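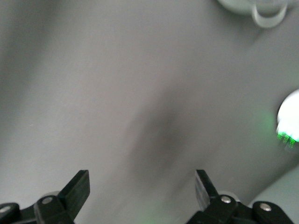

Muli 2 review: a tile map editor for small projects

I bought Muli 2 in October to replace the editor I had been using for my puzzle platformer, Firnusside. Since then I have built 235 rooms in it, so I think I've seen most of what it does.

The basics are good. You load a sheet, mark which tiles are solid, and start painting. Auto-tiling took me an evening to set up and it handles inside corners properly, which my old editor never did. Undo goes back as far as you want within a session. Copying a block of tiles between rooms works the way you'd expect, and it keeps the object layer attached.

Export is where I had trouble. The JSON output is clean and easy to parse, but every room is written to the same file. Mine is now long enough that a small change in one room makes a messy diff in version control. There is a setting called "split by room" that is supposed to fix this. It dropped the trigger zones from two of my rooms, and I went back to the single file.

Speed is fine up to a point. My biggest room is 1184 tiles wide and scrolling across it with the parallax preview on is choppy. With the preview off it's smooth. I tested on a laptop that's a few years old, so yours may do better.

The manual covers painting and layers well and says almost nothing about scripting. I ended up reading the sample project, Simasley, to work out how custom properties get passed to objects. That sample is better than the manual, and I would start there.

Compared with Emstead, which I used before, Muli has fewer brushes and no built-in animation editor. I miss the animation editor. I don't miss the crashes.

If you make 2D games alone or with one other person, it's worth the price. For a bigger team I'd wait until split export is fixed.

Score: 7 out of 10

Posted 22nd November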